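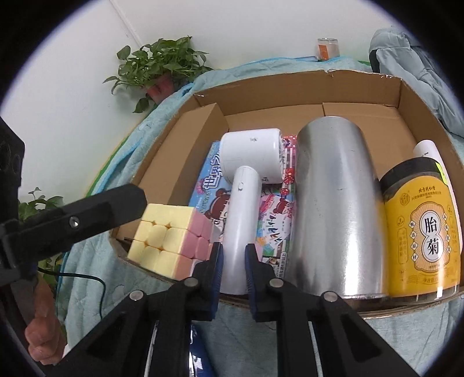

Figure 6.1 A hand-held gripper with its fingers on either side of a hair dryer, at a box of household items.

Chapter 6
Gathering Examples by Hand

Chapter 5 treated the learning system as if its examples had already been supplied. This chapter considers where those examples come from. A system that is to pick up ordinary objects must be shown a large number of ordinary pickups, and the quality of what it learns is limited by the care with which they are recorded.

Two approaches are in common use. In the first, an operator drives a robot arm from a distance and the arm's own motion is stored. In the second, a person holds a gripper directly and performs the task with it, while one or more cameras record the view from the tool. The second approach is the main subject of this chapter. It allows work to be carried out in homes and shops where an arm could not easily be installed, but the motion of the hand must be recovered afterward, and some recordings will be lost at that stage.

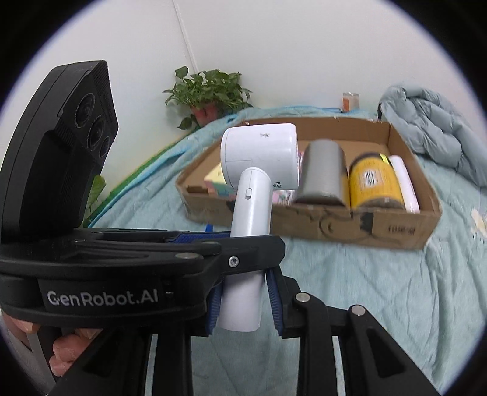
The term episode is used throughout for one complete attempt at a task, from the first approach of the fingers to the release of the object. An episode should contain a single task. Pauses, second attempts and changes of grip are kept in the recording and marked, so that a later reader of the data may decide whether to use them.

The running case in this chapter is the Dirnby collection, planned by Facundo Rivadeneira for a study of packing and unpacking. The plan called for 3,000 episodes; 3,052 were recorded. Review removed 466 of these, chiefly for lost tracking or a missing start point — a matter taken up in Section 6.4. Of the episodes that remained, 1,758 involved objects with a handle, an imbalance that the plan had not foreseen and that Section 6.5 examines in detail.

Section 6.1 describes the choice of tasks and objects. Section 6.2 deals with the instruction of operators, and Section 6.3 with the layout of the work area. Readers who have not met the idea of a camera's field of view should review Section 2.3 before going on.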